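How to Write Small Cards and Labels by Hand With Fine Markers

By Ximena Ibarra
Updated Oct 5, 2020

This page covers writing names, dates and short labels on small plain cards with fine-tip permanent markers. The same steps work for place cards, drawer labels, plant tags and the cards that go in the front pocket of a storage box. It also covers setting up the desk and putting the markers away, which is where most of my own problems used to start.

I wrote 460 cards in September for a shelf labeling job, in two colors, and most of the advice comes from that. Some of it comes from readers, and I have said where.

What you need

Small white cards. I used Drukley blanks in the small size. Index cards cut in half are fine. Avoid glossy stock for now.
Fine-tip permanent markers in the colors you want.
A desk organizer or pen stand with separate compartments.
A few spare cards from the same pack for testing.
A sheet of scrap paper.
A damp cloth and a little rubbing alcohol.
A flat tray or a second clear surface for drying.

Clear the desk

Take everything off the part of the desk where you will write. You need a clear area wide enough for both forearms to lie flat. If your elbows hang off the edge, the letters will slope, and you will get tired in the shoulder before you get tired in the hand.

Wipe the surface and dry it with something that leaves no lint. A card picks up crumbs and grit easily, and a fine tip will catch on them through the card.

Things that stay on the desk all the time, such as a lamp, a pot or a pen stand, go to the back near the wall. If you are right-handed, leave the right front of the desk open so your arm can move. If you are left-handed, do the reverse.

Look at where the light falls. Your writing hand should not throw its shadow on the word. With a window on the left, a right-handed writer has no trouble. With one overhead light, move the chair a little until the shadow is off the card.

If the desk has a deep grain or any cracks in the top, put two sheets of scrap paper under the card. On a smooth top you can write directly on the desk, but permanent ink does come through thin cards, so check first with a spare.

Sort the markers

Tip all the markers out of the stand and lay them on the desk. Do this even if you think you know what you have. Mixed-up caps are common with markers that look the same from the outside, and a blue cap on a black marker will cost you a card every time.

1. Take one marker and read the barrel. Check that it is the tip width you want. Fine and medium look alike when they are capped.

2. Uncap it and draw a short line on the scrap paper. Write the color next to the line if there is any chance you will mix two of them up.

3. If the line is full and even, cap the marker and put it on the right.

4. If the line is gray or broken, draw three or four more slow strokes. A tip that has been stored upside down or has only dried at the end will often come back. If it doesn't, put it on the left.

5. Go through the rest the same way.

6. Look at the left group again at the end. Cap them firmly, leave them lying flat overnight and test once more the next day before you throw any out. Algirdas Venckus wrote in to say he gets a fair number back this way. I get fewer.

Put back only the ones you are going to use, plus one spare of each color. Group them by cap color. I keep the darkest color in the compartment closest to my writing hand and the ones I use least at the far side. A thick board marker can go in the middle, where there is more room for it to lean.

It is all right to leave a few out on the desk while you work, off to the writing side and away from the cards. Leave them capped. Point them all roughly the same way so you can pick one up without looking.

Test on the real card

Scrap paper tells you whether the marker works. It doesn't tell you how the ink behaves on the card, so you need a separate test.

Write one full word on a spare card. Wait a few seconds, then drag a clean fingertip across it. If it smears, your cards have a coating and you will need to let each one dry flat. Turn the card over and look for show-through. Then look at the edges of the letters. Fuzzy edges mean the card is absorbing too much ink, and you should either write faster or change to a harder card.

If the cards are printed with lines, decide now whether you are going to write on the line or ignore it. Either is fine. Switching halfway through the pack is what looks bad.

Hold the card

A small card slides more than people expect. It is too light to stay put by itself, and a marker tip drags on it more than a ballpoint does.

Put the card in front of you and turn it to whatever angle you would turn a notebook. It does not have to be square with the desk.

Press one corner down with the thumb of your free hand. I use the corner nearest the start of the word. Rest the other fingers curled on the desk, out of the way of the line.

Keep the cap in that same hand, between finger and thumb. With a little practice you can hold the cap and press the card at the same time. The cap can't roll away, and you can recap the marker right after the last letter without letting go of anything. If your hand is small or the cap is large, push the cap onto the back end of the barrel, if it fits there. Do not put it down loose among the other markers.

Write the word

1. Say the word or name to yourself and decide where it will start. For short names, start a thumb's width in from the left edge. For long ones, start nearer the edge.

2. Set the tip down and begin at once. A tip that rests on the card before it moves leaves a dot.

3. Hold the marker a little more upright than a pen. Use light pressure. If the tip squeaks, you are pressing too hard.

4. Write at one steady speed. Cursive is easier than print for most people on a small card -- the tip stays down and there are fewer places for a blot to form.

5. Lift the tip cleanly at the end of the word. Then add dots and crosses.

6. Recap before you move the card.

7. Slide the finished card away by its edge and lay it flat to dry. Do not stack.

For two lines, write all the first lines for the whole batch, let them dry and come back for the second. Your hand will stay off the fresh ink, and the spacing comes out more alike from card to card.

Left-handed writers: Chia-jung Poon, who labels seed packets with her left hand, turns the card until the writing runs almost straight away from her and holds it by the top right corner. She says the smearing stopped once she quit trying to keep the card level.

Work in batches

Lay out nine cards, write them, clear them and lay out the next nine. Bigger batches run out of drying room, and smaller ones waste time.

Keep your list to the left of the cards and put a light pencil tick next to each name as you finish it. Check spelling from the list, letter by letter, for any name you haven't written before. My worst card from the September job had a perfectly even hand and the wrong name on it.

Stop for a few minutes every three or four batches. Letters get wider as the hand gets tired. Put a card from the first batch next to the newest one now and then, and if they no longer match, take a longer break.

Fixing mistakes

On a card there isn't much to fix. Throw it out and write another. Buy extra for this: I allow one spare for every ten cards, and Zyanya Ventura, who writes place cards for weddings, allows one for every five.

A small gap in a stroke can be filled in once the ink is dry. Use the same marker and touch it once. Going over a whole letter again makes it darker than its neighbors.

Ink on the desk comes off most sealed tops with a cloth and a drop of rubbing alcohol. Try it on a hidden spot first. On bare or oiled wood, alcohol can lift the finish, so use scrap paper under the card from the start.

Putting things away

Check every cap. Push until it clicks, or until it won't go farther if yours is the kind that doesn't click.

Put the markers back one at a time, each color in its own compartment. Caps up is fine in a stand for everyday use. For markers you won't touch for a month or more, flat in a drawer is better.

Don't pack the stand tight. If you have to pull to get one marker out, it will come out without its cap sooner or later.

Dry cards can be stacked after an hour. On coated stock give them the night.

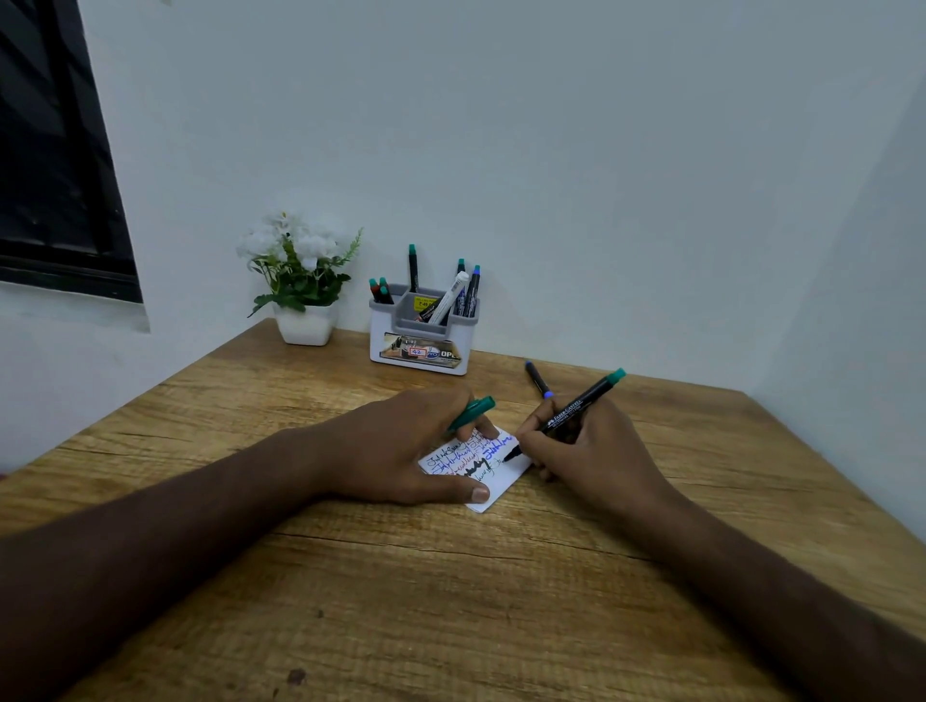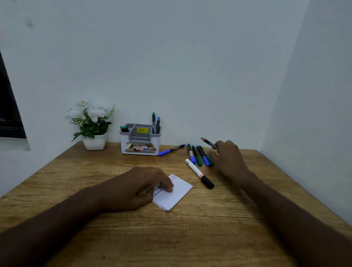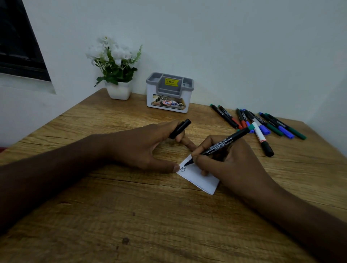

Markers and pen stand at the back of the desk in the first two pictures; in the last one, the thumb holds the corner of the card while the other hand writes.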